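Clokico 17-Gallon Gray Storage Bin: Seven Months of Use

I bought five of these in August for the back half of the garage, where I had been keeping paint supplies, hose fittings, bags of potting mix and extension cords in cardboard boxes. The boxes were falling apart. I wanted something open on top, heavy enough to stay put and cheap enough that I would not mind getting it dirty.

The bins come nested, with a strip of paper between each one. Mine were hard to separate at first. I had to stand on the rim of the lower one and pull. After that they came apart fine, and they still nest if you wipe the grit off the sides before you stack them.

Size is as advertised. Two fit side by side on my Vurkar shelf with enough room left over for a hand on each side. A third will not fit, so measure your shelf if you are planning on three across. The listing gives the outside width at the rim, and the floor of the bin is a good deal narrower than that because the walls slope. A full-size paint tray lies flat in the bottom. A long-handled roller does not, and has to stand up in the corner.

The handles are molded lips on the short ends. They are comfortable with gloves on and less so without. With a full load of potting mix the edge presses into your fingers, and I would not want to carry one that way across the yard. For moving a bin from shelf to bench they are fine.

I had read complaints about the walls bowing. I loaded one with old brass and iron fittings and left it on the shelf through the winter. The long sides moved out a little at the middle and went back when I emptied it. None of the five has cracked, including the one I dropped on the concrete in the cold.

Where the bin does not do so well is surface wear. Anything with an edge leaves a mark, and the marks do not wash off. Dish soap took off the dirt and left the scratches. A melamine sponge made a dull patch that looked worse than the scratch. If you want bins that stay nice looking in a closet or laundry room, I would spend more.

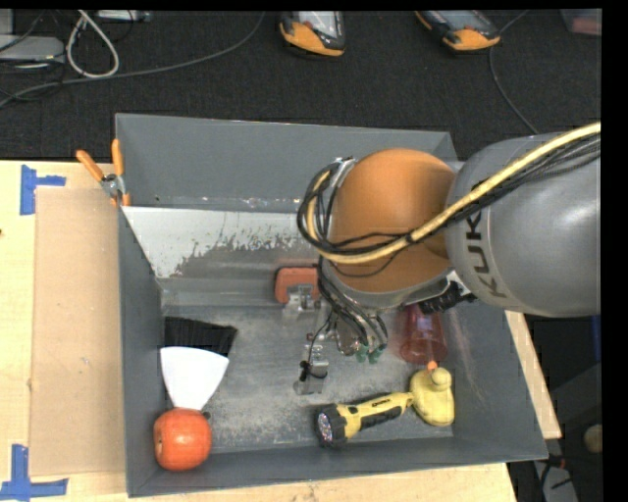
Scuffs and scratches on the floor of a large gray bin.

For comparison, I also have two Maruyama bins that are older than these. The plastic is thicker and the rims are rolled under, which makes them much easier to carry. They cost more than twice as much and they do not nest as tightly. They have scratched too, only more slowly. I keep the Maruyamas for things I carry around and the Clokicos for things that sit.

Lids are sold separately. I bought one to try it and it was loose at one corner no matter which way around I put it. It keeps dust out. It will not keep mice out, so I moved the birdseed to a metal can.

The labels are a small annoyance. There is a flat area on the front for one, but the plastic has a slight texture and ordinary paper labels peeled within a week. Paint marker works and has not rubbed off.

Ordering was simple. Mine came from the Hundau store, order total $243 with the one lid and shipping. One bin arrived with a scrape along the rim and I kept it.

Pros: stiff enough for heavy loads, nests well, good price in a set
Cons: scratches easily, poor lid, handles hard on bare hands

I would buy them again for the garage or a shed. I would skip the lid.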